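首页　社区求助　办公与资产　档案与记录　我的提问　登录

退役台式计算机的报废登记、数据处置与转赠手续应如何衔接

Saron Hailu

各位同仁：

本人任职于Endmont文献馆综合事务科，负责固定资产的日常登记工作。本馆现有一批台式计算机拟于今年退出使用，总数为86台，其中大部分存放于主馆地下一层库房，其余存放于Tudton分馆。按照本馆现行的《固定资产管理办法》，设备停用后应在资产系统（Nallside）中变更状态，经科室负责人、财务科依次签署后方可办理注销。该办法制定时间较早，对下列事项未作明确规定，特此请教。

第一，数据处置与资产注销的先后次序。财务科主张先行注销，理由是年度盘点安排在十月，账面上不宜继续保留已停用的设备；信息科主张数据处置全部完成并出具书面记录后，方可提交注销申请。两科意见不一，综合事务科作为经办部门难以自行裁定。

第二，部分设备的账物对应存在困难。上次搬迁期间，一些机箱外侧的资产标签脱落或字迹磨损，也有个别设备曾由前任管理员自行更换过硬盘、内存等部件，登记卡上未见相应记载。以登记号3731为例，系统内显示该设备配有两块硬盘，存放地点为阅览室服务台，而该服务台现有设备仅装有一块硬盘，且无标签。目前无法判断是登记有误，还是部件曾被移作他用。

第三，部分设备拟转赠。本地两所学校与一家成人教育中心曾来函，表示愿意接收尚可使用的设备。馆务会议原则上同意，但要求经办部门说明转赠与报废在手续上的区别，特别是设备移交之后，如发现其中仍留有读者资料，责任如何划分。本馆的计算机曾用于办理借阅登记，硬盘内可能存有读者姓名、住址与借阅记录。 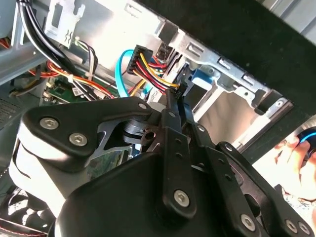 第四，其余不能使用的设备拟交由回收单位处理。Stüber公司已提交报价单，报价按重量计算，并注明“含数据销毁”。经电话询问，对方表示销毁完成后可统一出具一份证明，不逐件列明。信息科对此持保留意见，财务科则认为一份证明已足以入账。

本人希望了解的是：在规模与本馆相近的公共机构中，上述几个环节通常如何衔接，各环节应当留存哪些书面材料，保存期限如何确定。如有现成的表格格式可供参考，亦请一并告知。本馆不设专职法务人员，答复时如涉及法规，烦请注明适用于何种情形，以便本人转呈主管部门核实。

此外，馆内曾有人提议，将全部硬盘拆下后集中封存于库房，机箱先行处理，硬盘留待日后再议。本人对此种做法是否妥当并无把握，一并请教。

Tahsin Chowdhury

硬盘全部拆下砸掉即可，最省事。我们单位历来如此办理，从未出过问题。机箱给学校，学校自己买硬盘。账目方面，财务科要求什么时候注销就什么时候注销，经办人员不必为此争执。

Uwe Albers

Saron Hailu您好：

本人曾在一家区级公共机构主管后勤与资产工作多年，经手过数次规模相近的设备退役，现就您提出的事项逐一答复。以下意见以一般管理惯例为依据，涉及法规之处应以贵馆主管部门的解释为准。

一、关于先后次序

您所述财务科与信息科的分歧较为常见。两科关注的对象不同：财务科关注账面价值，信息科关注存储介质中的内容。本人建议在资产系统中增设一个过渡状态，名称可定为“停用待处置”。设备一经停用，即可转入该状态，不再计入在用资产，盘点时单独列表；待数据处置记录齐备后，再由该状态转为“已注销”。如此，十月的盘点可以如期进行，信息科的要求亦可得到满足。

Nallside系统是否支持自定义状态，本人未曾使用该系统，不便断言。如不支持，可在备注栏统一填写固定字样，并由经办人另行编制一份清单，清单经两科共同签署后附于盘点报告之后。固定字样应当前后一致，不宜时而写“停用”，时而写“待报废”或“闲置”，否则日后检索时必有遗漏。

需要特别提请注意的是，注销一经完成，相关设备在账面上即不复存在。此时若硬盘尚未处置，而设备又在库房中遗失，贵馆将没有任何在册记录可以说明遗失了何物。本人所在机构曾因此被上级单位要求书面说明，前后耗时两个月。财务科如仍坚持先行注销，建议请其以书面形式提出，并附于案卷。

二、关于账物不符

账物不符的处理，应与报废手续分开进行，先核实，后报废。具体做法如下。

由综合事务科与信息科各派一人，共同清点现存设备。清点时以实物为准，逐件填写清点单，暂不查阅系统记录，以免先入为主。清点单至少应包括：临时编号、存放地点、机箱品牌与型号、机箱序列号、硬盘数量及各硬盘序列号、清点人签名。临时编号应以不易脱落的标签粘贴于机箱正面，切勿使用普通便条纸。

清点完毕后，再以清点单与系统记录逐项核对。核对结果分为三类：完全相符者，直接进入下一环节；部件不符而设备可以确认者，填写差异说明；设备本身无法确认者，单独立卷，提交馆务会议处理。您提到的登记号3731即属于第二类或第三类，视机箱序列号能否与采购凭证对应而定。采购发票或送货单上通常载有序列号，财务科的凭证档案中应可查到。

如采购凭证亦已遗失，可向供货单位调阅其留存的送货记录。本人曾以此法查明过数台设备的来源，供货单位一般愿意配合，但应以公函提出，电话询问往往没有结果。

对于缺少的硬盘，差异说明中应如实写明“登记为2块，现存1块，去向不明”，不宜写成“登记有误”。在没有证据的情况下作出后一种表述，等于排除了存储介质流失的可能，将来若有读者提出查询，贵馆将十分被动。前任管理员如仍可联系，建议请其书面说明当时更换部件的情况；无法联系者，记明联系经过即可。

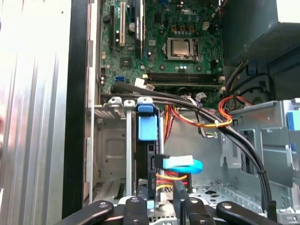 差异说明的填写人应当具备辨认部件的基本能力，这一点在许多机构中未受重视。本人见过有人将扩展卡登记为硬盘，也见过将内存条数量与内存插槽数量混为一谈的清点单，两种错误均导致整份清单退回重填。填写人不必精通硬件，但应当知道哪些标记可以作为依据，哪些不可以。例如主板上印有白色“DELL”字样，仅说明主板带有该厂商的标识，不能代替机箱序列号，更不能据以推断机箱内其他部件的来源；同理，处理器下方有两条内存插槽，左下区域有一个蓝色的SATA接口，登记的是接口，至于连接了什么设备，须顺着线缆查看之后方可填写。建议由信息科编写一页辨识说明，随清点单一并发放，清点开始之前由全体参加人员过目并签名。

三、关于数据处置

数据处置有覆写与物理销毁两种基本方式，选择何种方式，取决于介质的后续去向以及所存内容的敏感程度。

拟转赠的设备，如需连同硬盘一并移交，应当采用覆写方式，并使用能够生成校验报告的软件。格式化不能视为数据处置，这一点请务必向各科室说明。覆写完成后，报告应以硬盘序列号命名保存，打印件由操作人与复核人共同签署。操作人与复核人不得为同一人。固态硬盘的情况有所不同，普通覆写未必能够触及全部存储区域，应由信息科按照厂商提供的清除功能处理；信息科无把握时，宜采用物理销毁。

拟报废的设备，硬盘一律拆下，单独销毁。楼上Tahsin Chowdhury先生提出的做法，就结果而言并无不可，但缺少记录，亦未说明由何人、在何处、以何种方式实施。公共机构的处置行为应当可以查验，“从未出过问题”不能作为依据。此外，自行以工具敲击硬盘存在人身伤害的风险，一旦发生事故，将涉及劳动安全方面的责任，本人不建议采用。

覆写未能通过校验的硬盘，不得再次尝试后即予移交，应当直接转入销毁清单，并在原清单上注明转出。本人所在机构最近一批设备中，有16块硬盘属于此种情形，均为使用年限较长者，事先并无任何异常表现。贵馆在安排预算时，应为此留有余地。

拆卸应当在专门划定的区域内进行。进入该区域的人员应登记姓名与进出时间，拆下的硬盘随即放入带有编号的容器，当日工作结束时清点数量并加封。封条由两人签署，启封时亦同。机箱拆卸后应当注明“已拆除存储介质”，以免有人重复检查。光盘驱动器与读卡器中遗留的光盘、存储卡，同样属于存储介质，不可忽略。

四、关于集中封存的提议

将硬盘集中封存、留待日后再议的做法，本人不予赞成。封存并非处置，仅为延期，且将原本分散的风险集中于一处。硬盘所存读者资料如已超过保存期限，贵馆继续持有即缺乏理由，封存于库房并不改变这一状况。

如确因预算或人手不足，须暂时存放，应当符合以下条件：有经馆务会议批准的存放期限；有逐件清单；存放处所上锁，钥匙由两人分别保管；到期前由综合事务科主动提出处置方案。存放期限以不超过一个季度为宜。

五、关于转赠

转赠与报废在手续上的主要区别有以下几点。

其一，转赠的设备须仍具有使用价值，贵馆应留存简要的检测记录，说明设备可以正常启动。检测记录不构成对接收单位的质量保证，此点应在移交协议中写明。

其二，转赠须有接收单位的书面申请与收据。收据应逐件列明设备，由接收单位负责人签署并加盖公章。您提到曾收到来函，来函可以作为申请的依据，但内容如仅表示“愿意接收”而未载明数量与用途，建议请对方补充。

其三，公共财产无偿转让，在不少地区须报主管部门批准或备案。贵馆所在地区的要求，应向主管部门书面询问，并将复函入卷。在复函到达之前，设备不应离馆，即使对方自备车辆前来提取亦然。

其四，软件授权一般不随设备当然转移。操作系统及办公软件是否可以一并移交，应逐项核对授权文件。不能移交者，应予卸载，并告知接收单位自行解决。

关于移交之后发现残留读者资料的责任，本人的理解是：贵馆作为资料的保管者，其责任并不因设备移交而当然免除。移交协议中可以约定，接收单位发现残留资料时应立即停止使用、通知贵馆并予以返还，但此类约定仅在双方之间有效，不能对抗读者本人的权利。因此，协议写得再周全，也不能代替移交之前的数据处置。此点建议贵馆征求主管部门或外聘律师的意见。

六、关于回收单位

Stüber公司的报价方式在业内并不少见，按重量计价本身没有问题。需要补充约定的是销毁证明的内容。一份不列明序列号的总证明，仅能证明该公司销毁过一批物品，不能证明销毁的是贵馆的硬盘。财务科认为足以入账，就入账而言或许成立；就数据处置而言，则不足够。

建议在合同中载明以下内容：销毁证明逐件列出硬盘序列号；运输过程使用封闭容器，装车与卸车时分别核对封条编号；贵馆有权派员到场见证；未经贵馆书面同意，不得转委托第三方；销毁完成后应在约定期限内交付证明，逾期未交付者，贵馆有权暂缓付款。如对方因此提高报价，属于合理情形，可要求其将数据销毁与一般回收分列计价，以便财务科分别列支。

贵馆亦可在交付之前自行登记全部序列号，并以此为附件，要求对方在接收时签字确认。此法对双方而言工作量都不大，且在发生争议时最为有用。

七、关于材料与保存期限

案卷宜按批次设立，一批一卷，卷内依次放置：馆务会议纪要、清点单、差异说明、数据处置记录、移交协议与收据、销毁证明、注销申请及批复、主管部门复函。各项材料应编写页码。电子版本可作为副本保存，签署件应以纸质原件为准。

保存期限方面，会计凭证按会计法规的规定执行；数据处置记录的期限，各地规定不尽相同，本人所在机构将其与会计凭证一并保管，到期后统一鉴定。贵馆本身即为文献机构，馆内档案人员对此应有更为权威的意见，建议在立卷之前先行会商。

以上意见供参考。如需清点单样式，可在本页留言，本人整理后另行发布。

Emanuel Oprea

对Uwe Albers先生的答复基本赞同，仅就两处略作补充。

关于共同清点。在主馆与分馆分处两地的情况下，不宜由两组人员同时使用同一套临时编号，否则极易重号。本人所在单位的做法是在编号前加注地点代码，主馆与分馆各自连续编排，互不干涉。设备由分馆运至主馆之后，仍沿用原临时编号，不得重编。Tudton分馆的设备如须集中运输，应填写馆际调拨单，并于装车前记录封条编号，这一段路途在许多机构的记录中完全空白。

关于设置过渡状态。部分资产系统在状态变更时会自动重新计算折旧，或者自动向财务系统推送凭证。建议先以一台设备试行，由财务科确认账面没有异常变动，再行批量操作。批量操作应安排在月末结账之后。本人曾见过因批量变更状态而产生大量重复凭证的情形，后续逐笔冲销，颇费周折。

此外，原帖提到的《固定资产管理办法》既然未作规定，本次处置完成后，应由综合事务科起草修订意见。修订之前，可以馆务会议决议的形式作出临时规定，供本批次适用。临时规定应当注明适用范围与失效条件，以免日后被当作长期制度援引。

另有一处与Uwe Albers先生看法略有不同。关于短期存放，一个季度对小型机构而言较为紧迫，尤其是需要等待主管部门复函的时候。本人认为可以规定以复函到达之日起算，同时另设一个不得逾越的最后期限。

读者留言

Ingeborg Böttcher
本人所在学校曾接收过类似的转赠设备。接收方同样需要办理入账手续，希望捐赠单位在收据中注明设备的原购置年份，否则我方无法确定入账价值。另请勿在学期考试期间安排移交。

Saron Hailu
感谢各位的详细答复。过渡状态一事已转告财务科，Nallside系统确有自定义状态的功能，拟按Emanuel Oprea先生的建议先以一台试行。Stüber公司表示可以逐件列明序列号，新的报价尚未收到。清点单样式烦请Uwe Albers先生发布，本馆急需使用。

Uwe Albers
样式正在整理。回复Emanuel Oprea：以复函到达之日起算可以接受，最后期限应由馆务会议议定，经办部门不宜自行填写。

Tahsin Chowdhury
我仍认为砸掉最快。不过运输途中的封条问题确有道理，我们单位以前没有做过。

Ingeborg Böttcher
补充询问：随机附送的键盘、鼠标与电源线是否也须逐件列入收据？我校上次因收据仅写“配件若干”，被会计退回一次。

Emanuel Oprea
回复Ingeborg Böttcher：单价低于资产登记标准的附件可以合并为一行，但应写明种类与件数，不宜写“若干”。

上一页　下一页　返回分类　发表留言　联系管理员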